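Call for Participants: Household Sorting Study

The Grindau Center for Home and Daily Living invites adults to take part in a study of how people sort small household items. The study looks at the mixed objects that collect in kitchen drawers, hall tables and coat pockets, and at the decisions people make when they clear them away. Sessions are open now and will continue through January.

What Participants Will Do

Each participant attends two sessions at the Center's Tymoshchuk Street rooms. A session lasts 33 minutes. Participants work at a table covered with a checked cloth and are given several small piles, one after another. They are asked to separate each pile into groups of their own choosing and to tell the session leader what they would keep, store or throw out. There are no correct groupings, and speed is not scored.

The piles combine packaging, paper and small plastic articles. A pile may hold a red plastic bag, a crumpled ball of paper, a printed package and a yellow plastic ring, with other pieces lying against or on top of one another. Participants may handle every item freely. No food, glass or sharp objects are used.

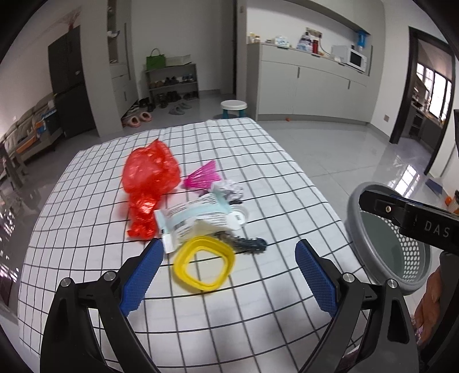 Who May Apply

Applicants must be 18 years of age or older and able to sit or stand at a table for the length of a session. Glasses and hearing aids may be worn. Persons who took part in the earlier Trarnetti drawer study are not eligible. No experience in housekeeping, recycling or design is required.

Payment and Travel

Participants receive a gift card at the end of the second session. Those who attend only the first session will receive half the amount. Bus fare is repaid on presentation of a receipt - parking is not covered. The building has step-free access from the Gomska Avenue side.

Privacy

Spoken answers are written down by the session leader and stored under a number. Names are kept in a separate file and are not included in any report. Participants may withdraw at any time before the final report is issued.

How to Apply

Application forms are available at the front desk and must be returned by Sunday, May 19, 2024. Forms should state the applicant's name, a daytime telephone number and any hours that are not suitable. Questions may be directed to Macario Espinoza, Study Coordinator, at the same desk. Applicants will be contacted by telephone within 4 working days of the closing date.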